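스마트스토어 하는 분들, 뉴스레터 구독자는 어디서 모으세요?
게시판: 온라인 홍보 / 이메일 마케팅
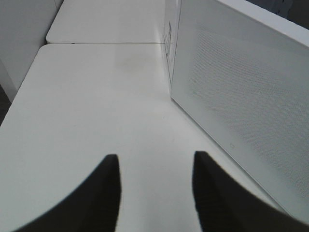 파란우산: 구독자 수부터 물어보시는 분이 많은데, 저는 먼저 지금 있는 구독자가 메일을 열어 보는지 확인하시라고 말하고 싶습니다. 저희 가게는 구독자가 적어도 여는 사람이 많아서 주문이 꾸준히 들어옵니다. 글 쓰신 분은 지금 몇 명이고, 어떤 도구를 쓰십니까?

느린편지 (글쓴이)
답글 감사합니다. 본문을 짧게 올려서 죄송합니다. 다시 자세히 쓰겠습니다.
저는 한국어가 모국어가 아니라서 문장이 어색할 수 있습니다. 이해해 주시면 고맙겠습니다.
저는 차와 찻잔을 파는 작은 온라인 가게를 운영합니다. 가게 이름은 Bruvard입니다. 뉴스레터는 1월에 시작했고 지금 구독자는 139명입니다. 발송 도구는 Varoron을 씁니다. 메일은 한 달에 네 번 보냅니다.
문제는 구독자가 더 이상 늘지 않는다는 것입니다. 처음에는 아는 분들과 기존 손님이 가입해 주셨는데, 그 다음부터는 거의 멈추었습니다. 가입 창은 홈페이지 맨 아래에 있습니다. 할인 쿠폰은 아직 주지 않습니다. 쿠폰을 주면 쿠폰만 받고 나가는 사람이 많을까 봐 걱정이 됩니다.
제 질문은 이렇습니다. 쿠폰을 주는 것이 좋습니까? 그리고 광고비를 조금 써서 구독자를 모으는 것은 어떻게 생각하십니까?

동네서점주인
맨 아래에 있으면 사람들이 못 봅니다. 저도 처음에 그랬어요. 상품 페이지 중간, 그러니까 상품 설명이 끝나고 후기가 시작되는 자리에 넣어 보세요. 저는 옮기고 나서 가입이 확실히 늘었습니다.
팝업은 저는 싫어해서 안 씁니다.

kettle_on
팝업 싫어하는 사장님들 많은데 효과는 팝업이 제일 좋아요. 들어오자마자 띄우지 말고 나가려고 할 때 띄우면 됩니다. 저희는 Neromon으로 설정해 놨고 가입자 대부분이 거기서 나와요.
그리고 쿠폰은 주세요. 안 주면 가입할 이유가 없잖아요.

동네서점주인
가입할 이유가 쿠폰밖에 없으면 그건 뉴스레터가 아니고 전단지죠.

kettle_on
전단지로 월세 냅니다 ㅎㅎ

파란우산
두 분 다 맞는 말씀인데 업종이 다릅니다. kettle_on 님은 소모품이라 재구매가 빠르고, 서점은 글을 읽고 싶어서 가입하는 손님이 있습니다. 차는 중간쯤이라고 봅니다.
글쓴이님, 열람률은 얼마나 나옵니까? 139명 중에 보통 몇 명이 여는지 알면 이야기가 쉬워집니다.

느린편지 (글쓴이)
Varoron 화면에서 확인했습니다. 지난번 메일은 110명이 열었다고 나옵니다. 그런데 이 숫자를 믿어도 되는지 잘 모르겠습니다. 어떤 메일 앱은 사람이 읽지 않아도 자동으로 여는 것처럼 기록된다고 들었습니다.

파란우산
그 부분은 맞습니다. 메일 앱이 이미지를 미리 불러오면 연 것으로 잡힙니다. 그래서 열람은 참고만 하시고 클릭을 보시는 편이 낫습니다. 답장이 오는지도 보세요. 그래도 그 정도면 아는 분들이 섞여 있는 것을 생각해도 좋은 편입니다.

mongdang
저는 의견이 좀 다릅니다. 이 규모에서 열람률, 클릭률 따지는 건 시간 낭비예요. 한두 명만 안 열어도 숫자가 출렁거립니다. 그 시간에 손님한테 직접 가입 권하는 게 빠릅니다. 택배 상자에 작은 카드 넣으세요. 큐알코드 하나, 문장 하나. 끝.

느린편지 (글쓴이)
카드는 생각하지 못했습니다. 혹시 카드에 어떤 문장을 쓰셨는지 여쭈어도 될까요? 저는 짧은 문장을 쓰는 것이 제일 어렵습니다. 길게 쓰면 뜻은 맞는데 자연스럽지 않고, 짧게 쓰면 명령처럼 들릴 때가 있습니다.

mongdang
"다음 달에 볶는 원두, 메일로 먼저 알려드려요." 이렇게 썼습니다. 저는 커피라서요. 차라면 햇차 들어오는 소식이나 우리는 방법 같은 걸로 바꾸면 되겠네요. "구독하세요"라는 말은 일부러 안 넣었어요.

동네서점주인
문장 좋네요. 저도 훔쳐 갑니다.

kettle_on
카드 좋은데 그건 이미 산 손님이잖아요. 글쓴이는 새 사람을 모으고 싶은 거 아닌가요?

mongdang
산 손님이 다시 사는 게 제일 싸게 먹혀요. 그리고 산 손님이 메일을 친구한테 전달하면 그게 새 사람입니다.

kettle_on
전달하는 사람 한 번도 못 봤음

동네서점주인
저희는 있습니다. 메일 끝에 "친구에게 받은 메일이라면 여기에서 가입하실 수 있습니다" 한 줄을 넣었더니 가끔 그쪽으로 들어옵니다. 많지는 않아요.

느린편지 (글쓴이)
저는 새 손님과 기존 손님을 둘 다 생각하고 있었습니다. 그런데 답글을 읽으면서, 기존 손님 중에도 뉴스레터가 있는 것을 모르는 분이 많을 것이라는 생각이 들었습니다. 주문 확인 메일에도 뉴스레터 이야기가 한 줄도 없습니다.
광고에 대해서는 아직 답을 못 들었습니다. 경험이 있는 분이 계시면 부탁드립니다.

초록대문
광고로 구독자 모아 봤습니다. 결론부터 말하면 저는 후회합니다. Dissanayake라는 대행 쪽에 맡겼는데 숫자는 금방 늘었어요. 그런데 늘어난 사람들이 메일을 안 열었고, 석 달쯤 지나서 대부분 정리했습니다. 경품을 걸고 모은 게 문제였던 것 같아요. 우리 물건하고 아무 상관 없는 경품이었거든요.

kettle_on
그건 광고 문제가 아니라 경품 문제네요. 저는 광고 계속 돌리고 있고 손해 본 적 없어요. 대신 경품은 우리 상품 샘플만 겁니다. 그러면 관심 없는 사람은 안 와요.

초록대문
네, 경품을 잘못 골랐다는 건 인정합니다. 그래도 가게가 작을 때 처음부터 돈 쓰는 건 말리고 싶어요. 직접 해 보고 어떤 내용에 반응하는지 안 다음에 써도 늦지 않습니다.

파란우산
저도 초록대문 님 의견에 가깝습니다. 그리고 어떤 경우에도 메일 주소 목록을 사지는 마세요. 동의 안 받은 사람에게 광고 메일을 보내면 법적으로도 문제가 되고, 스팸 신고가 쌓이면 원래 구독자에게 가는 메일까지 스팸함으로 갑니다.
기존 손님에게 보낼 때도 마찬가지로 수신 동의를 따로 받으셔야 합니다. 주문할 때 적은 주소를 그냥 옮겨 넣으시면 안 됩니다. 제목에 (광고) 표시하는 것과 수신 거부 링크도 확인해 보세요.

느린편지 (글쓴이)
중요한 말씀 감사합니다. 주소를 산 적은 없습니다. 모두 가입 창에서 직접 동의하신 분들입니다. 그러나 제목 표시는 제가 잘못 이해하고 있었습니다. 차 이야기가 대부분이고 상품 링크는 마지막에 하나만 있어서 광고가 아니라고 생각했습니다. 이런 경우에도 표시가 필요합니까?

파란우산
상품 링크가 있고 파는 목적이 섞여 있으면 저는 표시합니다. 애매하면 관계 기관 안내서를 한번 찾아보시고요. 제가 법률 전문가는 아닙니다.

동네서점주인
(광고) 붙이면 안 열까 봐 겁났는데, 저희는 붙이고 나서도 열던 분들은 계속 여시더라고요.

mongdang
한 달에 네 번은 많지 않아요? 저라면 두 번으로 줄이고 글을 더 잘 쓰겠습니다.

kettle_on
줄이면 잊어버립니다. 네 번 그대로 하세요.

느린편지 (글쓴이)
횟수에 대해서는 저도 고민이 있습니다. 한 번 쓰는 데 세 시간 정도 걸립니다. 맞춤법을 여러 번 확인하기 때문에 그렇습니다. 우선은 그대로 보내고, 두 번은 긴 글, 두 번은 짧은 소식으로 나누어 보려고 합니다.
지금까지 말씀해 주신 것 중에서 이렇게 해 보겠습니다. 가입 창을 상품 설명 아래로 옮기고, 택배 상자에 카드를 넣고, 주문 확인 메일에 안내를 한 줄 추가하겠습니다. 팝업과 광고는 아직 하지 않겠습니다. 쿠폰은 결정하지 못했습니다.

kettle_on
쿠폰 대신 샘플 티백 하나 어때요. 다음 주문에 같이 넣어 주는 걸로. 그러면 쿠폰만 받고 나가는 사람 걱정도 덜하고.

느린편지 (글쓴이)
티백은 좋은 생각입니다. 다만 저희는 잎차만 팔아서 작은 봉투에 따로 담아야 합니다. 비용을 계산해 보고 다시 글을 올리겠습니다.

초록대문
카드 인쇄하실 때 처음부터 많이 뽑지 마세요. 저는 큐알코드 주소가 바뀌어서 한 상자를 버렸습니다.

느린편지 (글쓴이)
네, 적게 주문하겠습니다. 그런데 Varoron에서 가입 페이지 주소를 바꾸지 않고 디자인만 수정할 수 있습니까? 메뉴를 찾아보았는데 복사하기만 보이고, 복사하면 주소가 새로 생깁니다.

mongdang
저도 그거 쓰는데 복사하지 말고 원본에서 편집 누르면 주소 그대로예요. 오른쪽 점 세 개 안에 숨어 있어요.

느린편지 (글쓴이)
찾았습니다. 감사합니다.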